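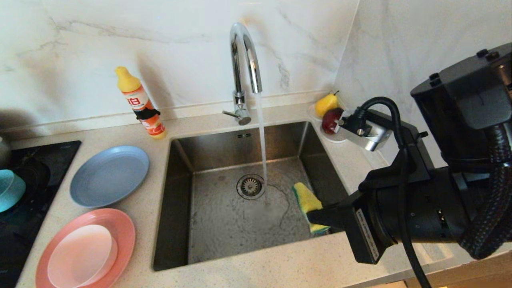 From: Pylyp Hnatiuk
To: teleop-users list
Date: February 13, 2021
Subject: Re: Re: sponge demos, how clean is clean?

Morikawa wrote:

> We are about to start collecting sink wiping by remote control and I have
> a stupid question. When do your operators stop? Ours keep going until they
> are satisfied, and they are satisfied at very different times. One of them
> would do the underside of the faucet if the arm could get there. Also, do you
> leave the water running during the wipe or shut it off first? We have
> been shutting it off, but then the policy never learns what to do when
> it's on. And has anyone got the Testomby pedals to behave?

Not a stupid question. We spent most of September on it and came out with a rule that everyone dislikes equally.

The rule is that the operator stops after the sponge has been over the whole floor of the basin and once along each wall. No inspecting. You are not being asked for a clean sink. You are being asked for a demonstration of somebody wiping a sink, and the moment people start chasing a spot they alone can see, you get forty seconds of tiny scrubbing in one corner, and the policy takes it to heart. Our first one had a favorite corner. It would go there from anywhere, like a dog to a radiator.

We have 573 wiping demos that I would show to a stranger. The target was 1,000, and we did record almost that many, but a good part of them went in the bin for the reasons above. I would sooner have the smaller pile.

On the water: leave it running, at least in half your sessions. We keep it to a thin stream, because a full one splashes and the operator starts steering around the splash. The stream is nearly transparent and most cameras make a poor job of it, so don't expect the policy to notice it the way you do. What it does seem to pick up is the shine on the bottom of the sink, which moves about and looks different in every demo. If you only ever train with the tap off, all that glitter is news to it, and it doesn't take news well.

Other things, in the order they annoyed me:

Pressure. Over the remote link you can't feel the sponge. New operators either hover above the steel, wiping air with great dedication, or flatten the thing until the arm faults. I make everyone do a session of hand guiding first, pushing the arm around the basin themselves with the motors slack, and only then give them the controllers. It costs an afternoon. The Irnolus people skip this step and say they see no difference, but they also replace a lot of sponges.

Sponge side. Decide which side goes down and write it in the task sheet. We have two-layer sponges, yellow and green, and for the first 2 weeks each operator used whichever side they use at home. I learned more about my colleagues' kitchens than I needed to.

Clutter. Leave the counter lived in. Plates, dish soap, a bit of fruit in the corner, whatever. Move it between sessions, but don't clear it away, or you'll have a policy that only works in a showroom. The one thing I'd watch is tall stuff near the elbow. The operator is looking at the sponge, and the elbow is on its own out there.

Cables. Ours loops up and over, and it was fine until somebody tidied it. Please nobody tidy it.

Pedals: no. I had the Testomby set for 4 days. The left one reads as pressed when it is merely thinking about it, so every recording began while the operator was still sitting down. We went back to a key on the keyboard and a strip of tape saying which key. If anyone at Pranesmont has newer firmware, I would like to hear about it – I still have the pedals, they are holding a door open.

I can send our task sheet if it's any use. It's a page and a half and most of it is about the sponge.

Pylyp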